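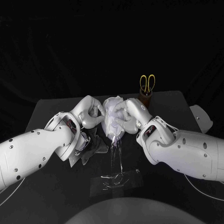 Thin translucent film, crumpled, held over a dark grey tabletop.

Soft plastics and packing film: frequently asked questions
Reading time: 2 min
Last updated 30 September 2022

What counts as soft plastic?
Any plastic that can be scrunched by hand and does not spring back to a fixed shape. Bread bags, mailer liners, bubble wrap and clear overwrap all qualify. Rigid trays and tubs go in the household recycling bin.

Does the film need to be clear?
No. Clear and tinted film are both accepted at the Davton and Fitzsimmons depots. Foil-lined film is not accepted at either.

Should film be flattened or bundled?
Either. Loose sheets catch in the drop-off chute, so small pieces should be bundled inside one larger bag. Leave the bag untied.

What about strips of tape?
Cut off paper tape and cloth tape. Clear plastic tape may stay on if it covers only a small part of the sheet. Labels larger than a playing card should be removed.

Can I reuse the film for packing?
Yes, as void fill. Crumpled film works for light items but compresses under load - use paper for anything over 2 kg. Do not wrap unglazed ceramics or polished timber in film for long storage, as trapped moisture can mark the surface.

How much can I drop off?
Households may bring up to 8 bags per visit. Businesses need a Preltix account and are charged by weight once the load passes 126 kg.

Does it have to be washed?
Shake out crumbs and wipe off grease. Film must be dry. Damp bales are rejected at the Ondel sorting line and the whole load goes to landfill.

Is compostable film accepted?
No. It looks similar but contaminates the melt. Check the printing near the seam before bundling.

We use cookies to improve your experience on this site. By continuing to browse you agree to our use of cookies. Accept | Manage settings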